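Manipulation group: relabelling by shape cuts placement errors on the block task

Rekha Varghese and Musa Effiong have finished the first full comparison of the two goal encodings for the Bremow arm. The task is unchanged since January: the policy gets a target arrangement and has to move shape-sorter blocks one at a time until the board matches it. What has changed is how the target is written down. The old encoding gave each block a colour and a position. The new one, which Musa calls Trilik in the code, gives shape first, colour second, and position relative to the nearest neighbour.

The reason for trying it was a failure we kept seeing in the logs. With two stars in different colours, or a blue triangle and a blue square, the colour-only policy would often pick up the wrong piece and then spend the rest of the episode trying to correct itself. Longer training did not help much.

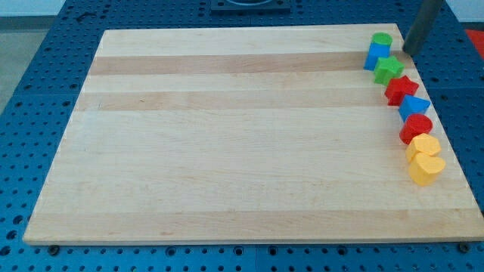
Both policies were trained on the same 3,108 demonstrations, with the same network and the same stopping rule. Evaluation used 35 target arrangements that neither policy had met, with 10 attempts at each. Trilik made fewer wrong picks on every arrangement containing a repeated colour. On targets where colour alone was enough to identify each block there was no difference we would defend.

The neighbour-relative positions brought a problem of their own. Small placement errors add up along a line of touching blocks, so the last piece can end up well away from its target even when each gap is within tolerance. Gemma Treloar is testing a version that fixes every third block to board coordinates - early runs are stable but slower.

Two cautions. The wooden board gives good contrast, and we have not repeated the tests on a darker surface. The grasp controller was also held fixed throughout, so the result says nothing about dropped blocks, which are logged separately.

The evaluation scripts are in the Mollstead repository under Musa's branch. Anyone wanting arm time for a repeat should ask Rekha before booking.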